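Rirncombe Jigsaw Club
Minutes of the June meeting, 6/17/18
Held in the back room at Belness Hall
Minutes written up by Milagros Inga

Hi all, it's me again with the minutes. I took these on the backs of some old score sheets, so if I've got your opinion wrong, please tell me and I'll fix it before they go in the binder. I've put the items in the order we discussed them, which doesn't match the agenda. The agenda was lost under the cheese straws by the time we got to item two.

1. Getting started

We started late while the big door was being unstuck. Good turnout, and three new faces, which was lovely! Welcome to you all and please come back. Apologies came from the Wednesday crowd's two drivers (their car is in the shop) and from Paulette, who sent a card with a duck on it. The card is on the shelf if you want to see it.

2. Last meeting's minutes

Approved, with one change. I had written that the lighthouse puzzle was missing a corner. It was an edge piece, two in from the corner, and Graham felt strongly that these are different things. They are. Changed.

The edge piece is still missing, by the way. If you borrowed the lighthouse over the winter, please look in your couch.

3. The lending shelf

This took up a good chunk of the evening and I think we needed it. The shelf is full. It's more than full, there are boxes on the floor underneath and a stack on the piano, and the hall has asked us very nicely to get them off the piano.

We talked about what to keep. Everybody agrees that puzzles with known missing pieces should be marked on the lid. We do not all agree on whether they should stay. I'm in the keep camp - I did the covered bridge last fall with a hole in the sky and enjoyed every minute of it. Others said, and I do understand, that getting to the end of a big one and finding a gap is enough to ruin a weekend. Tanya said it took her a week to get over the balloon festival.

What we decided:

One missing piece, it stays, marked on the lid in red.
Two or more, it goes to the craft group at the school, who cut them up for picture frames and are always glad to have them.
Anything that smells of basement goes out. No vote needed on that.

The Jemska boxes stay together on the top shelf as a set. I know they're heavy and I know it's a reach. There's a step stool behind the coat rack.

We also had a long side chat about bags. Some people put the pieces back loose and some people use zip bags, and the loose people have been finding little bits of cardboard dust at the bottom of everything. From now on all returns should be bagged, please. I'll leave a box of bags next to the sign-out book. And please write in the sign-out book! The page for February has four names on it and I know for a fact that more of you than that were in here, since I was the one holding the door.

4. The relay night

For the new people: relay night is where each team gets the same puzzle and only part of the team can be at the table at any time. When the bell goes, you swap. It's loud and silly and there's always someone who walks off with a piece in their hand.

The last one was in February and Team Puma won again. Fair and square, they sorted by shape first and hardly talked. I've asked if one of them would give a short talk on how they do it and so far they've all looked at the floor.

Things people wanted changed for the next one:

The puzzle. We used a 300 piece one and the faster teams felt it was over too soon, while the family table never got past the border. Somebody suggested giving the kids a 100 piece puzzle of their own and running it as a separate race. Everybody liked this. We'd need matching copies, and Renee thinks she can get them through the toy store where her sister works.

The bell. Too quiet. Half the room missed the second swap. Dennis has offered a cowbell.

The swap time. It was 8 minutes, and I think that's right. There was a push for shorter swaps from the Puma end of the room and a push for longer from everybody with a bad knee. We left it alone.

Snacks. Nothing greasy. We had fingerprints on everything last time and one of the pieces had cream cheese on it. Pretzels and grapes are fine, dips are not. I'm sorry, I like dip as much as anyone.

Entry would be $20 per team, same as before, and kids free. If you'd like to be on a team and don't have one, put your name on the sheet by the kettle and I'll match people up. I try not to put two edge people together.

5. Tables

All right, tables. I know this one has been dragging on since the fall and I was so pleased that we finally gave it a proper go.

The folding tables we use now belong to the hall. They're brown, they bow in the middle, and the seam down the center eats pieces. Dennis puts felt over the seam, which helps until the felt moves. And a dark top makes it really hard to see the dark pieces. Anybody who worked on the night train puzzle will back me up there.

So we talked about what we'd want if we bought or built our own. A light top was the one thing everybody agreed on. After that it got lively. Graham wants a raised lip all the way around. Tanya wants the sides to come up higher, and the side you sit at left open so you can get your arms in. I like Tanya's idea a lot for the puzzles we leave out between meetings, given how many pieces I've swept up off that floor. The worry is that with walls you can't sit people all the way around, and sitting all the way around is half the fun of this club.

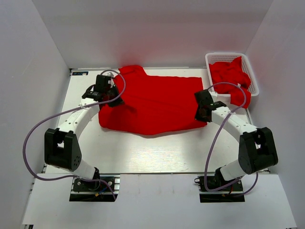
Light tabletop with metal trim and white walls on three sides.

Renee brought up glare. She has trouble with shiny tops under the ceiling lights, and once she said so a lot of other people said they did too. Something with a duller finish would be kinder on the eyes. We could also just turn off the row of lights over the window, but then the knitting people at the other end can't see, and they were here first.

There was some talk about a tilting top. I've tried one and the pieces slid into my lap, so I may not be the person to ask.

Nothing was bought. What we agreed was to start with a single table, try it for a couple of months, and let everybody have a turn before we spend anything more. Graham will draw up his lip version and Tanya will draw up her wall version, and they'll both bring drawings next time. I asked them to be nice about each other's drawings. Dennis will measure the closet, which is where the thing has to live when the dance class has the room. (He'll need to measure the closet door too. I've underlined that in my notes twice.)

6. The mystery puzzle

You'll remember we were given a box with no picture on it, just a bag of pieces and a rubber band. The Tuesday afternoon bunch have been working on it at the side table. Progress so far is most of the border and what everybody agrees is a horse. There's also a big patch of green that could be a field or could be a pond, and opinions were strong. I say pond.

Please don't take it apart, even if you think a section is wrong. Leave a note. There was some taking apart in the spring and feelings were hurt.

7. Puzzle swap with the other club

We've had a friendly letter from the club over the hill, asking if we'd do a swap day. They bring a carload, we bring a carload, and everybody goes home with something they haven't done before. I think it's a great idea, and it would help with item 3 too!

Only rule they've asked for is that everything be complete. That means somebody has to check ours, and the only way to check a puzzle is to do it, so I guess we all have homework. Take one home from the stack on the piano, put it together, and stick a green dot on the lid if it's all there. If it isn't, see item 3.

No date yet. I'll write back to them and see what suits. Paulette, when you read this, could I use one of your duck cards?

8. Anything else

Somebody left a gray cardigan, size medium, with a tissue in the pocket. It's on the hook.

The kettle is slow and needs descaling. Renee has taken it home.

One of our new people asked if it's all right to look at the box lid while you're working. Yes! Please look at the lid. There are a couple of members who don't look at it and they may tell you about this, but it's not a club rule and it never has been.

Graham asked for it to be noted that he finished the Jemska harbor on his own. Noted, and well done. All those masts.

9. Who's doing what

Graham and Tanya: table drawings
Dennis: closet, closet door, cowbell
Renee: kettle, and asking her sister about matching copies
Me: bags, red marker, green dots, letter about the swap, team sheet
Everybody: one puzzle each off the piano, and check your couches

We finished up when the dance class started stretching in the hallway. Next meeting is in the same room, and I'll put the date on the door once the hall confirms it. If you can come a bit early to help with the chairs, I'd be grateful.

Milagros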